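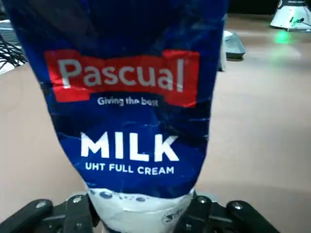 By Ibrahim Anozie

Aminu Mohammed had been at the dairy in Prevthorpe for two weeks when they asked him how many kinds of milk there ought to be.

The question came from Wuder, the managing director, who had bought the other dairy in the valley in April and now owned the only one. Before that there had been two, and each had sold seven kinds. They were the same seven, more or less. Wuder had the whole list taped to the wall of his office, one column for his own and one for Stindero, which was the name of the dairy he had bought.

"You studied this," Wuder said.

"I studied something like it."

"Then tell me. What do I keep?"

Aminu took the sales books home in a grocery bag. He had a room over the hardware store with a table that folded down from the wall, and he worked there after supper. He put the milks in order from cheapest to best. At the bottom was the thin one that Stindero sold to the school and to families who bought by the crate. At the top was the Adjei, from the one farm on the north slope, which kept its cream and went for twice the price. Everything else was in between.

He drew a line for the people too. He put the ones who would pay most for a better milk at the right end and the ones who only wanted something white for their coffee at the left. Then he worked out who bought what, and what they would buy if the thing they liked was gone.

It was not hard arithmetic. Each kind cost money to keep going. There was a tank to wash, a separate run on the filling line, another row on the truck. If you dropped a kind from the middle, most of the people who bought it moved up one step or down one step. Some stopped. The ones who moved up paid more, and the ones who moved down paid less but no longer needed a tank of their own. He ran it with six kinds, then five. The profit was best at three.

Then he ran it the other way, the way he had been taught to in school, counting what the customers got as well as what the dairy got. That came out at five.

He checked it. It was late and he thought he had dropped a figure somewhere, but he hadn't. Between three and five there were 136 households who would end up with a milk that was too thin for them or too dear. The dairy would not feel it. The households would feel it a little, every morning.

He wrote both numbers on a sheet of paper and went to bed.

In the morning Wuder was on the loading dock in his rubber boots. He read the sheet standing up.

"Which one is the answer?" he said.

"It depends on what you're asking."

"I asked what I keep."

"If you want the most money, three. If you want what's best for everybody put together, five."

"How much money between them?"

"A thousand a month. A bit less in winter."

Wuder looked at the paper again. A driver came through with a stack of crates and they both moved over against the wall to let him by.

"When there were two of us I would have kept all seven," Wuder said. "I'd have lost on two or three of them and kept them anyway. If I dropped one, he'd have had those people by the end of the week."

"Yes."

"Was that better?"

"Seven was too many," Aminu said. "It wasn't much better than three, taken all together. But it was too many in the other direction."

Wuder folded the sheet and put it in his shirt pocket. He asked which ones were in the five and not in the three. Aminu told him - the one just above the school milk, and the one just below the Adjei. Wuder nodded. His mother had bought the one just below the Adjei all her life, he said, and had complained about it all her life too.

"What would she do if I stopped it?"

"Buy the Adjei, probably. She's close to the line."

"She would not buy the Adjei," Wuder said. "She thinks those people are thieves."

Aminu had nothing in the sheet for that. He said he could try to put it in.

"No," said Wuder. "Leave it."

He went in to take a phone call and was gone most of the morning. Aminu sat at the desk they had given him, next to the cold room, and sharpened a pencil. At noon the foreman came around with the new schedule for the filling line and pinned it up by the sink. Aminu got up to read it.

There were four.

He counted again and then went down the names. The one above the school milk was gone. The one below the Adjei was still on, Tuesday run, small tank.

He went back to the desk and found his sheet from the night before last, the rough one, and began working out four.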